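Speaker notes, grasp planning talk, Nelli Toivonen

Opening. Say hello, wait for the people at the back to find a chair, and thank Fanni Vörös for asking me (she has been very patient with my emails). Mention that the planner is called Sistell and that Damián and I have been living with it since December.

Slide 2, what the planner does. Go gently here, as half the room will be from the controls side. Sistell takes a segmented object, proposes grasps, scores them and hands the best one to the motion layer. We cap it at 84 candidates per object. Somebody will ask why 84, and the truthful answer is that Damián picked it one evening and we've grown fond of it.

Slide 3, the scoring. Walk through the clearance term slowly, I always rush it. The old version treated every object as one convex lump, and that was fine for boxes and mugs and dreadful for anything with a hole in it. Tell the story of the 312 runs we threw away, but keep it short this time!

Slide 4, timing. Planning takes 195 milliseconds on the lab machine. If Lungile is in the room, let her explain the caching, she does it far better than I do. Drink some water.

Slide 5, last one, leave it up during questions. The trouble with thin parts is that the collision mesh and the mesh you draw are seldom the same thing, and I'd like people to go home worrying about that a little. Point at the split ring under the red cover, just above the gripper's palm: a convex hull would fill that wire loop in completely, and the two keys splayed in a V would become one solid wedge. Then ask how others are decomposing their meshes, and write the answers down. 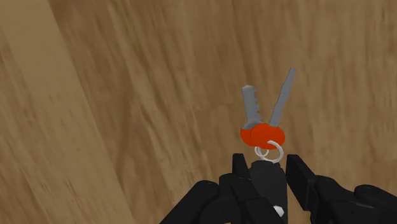
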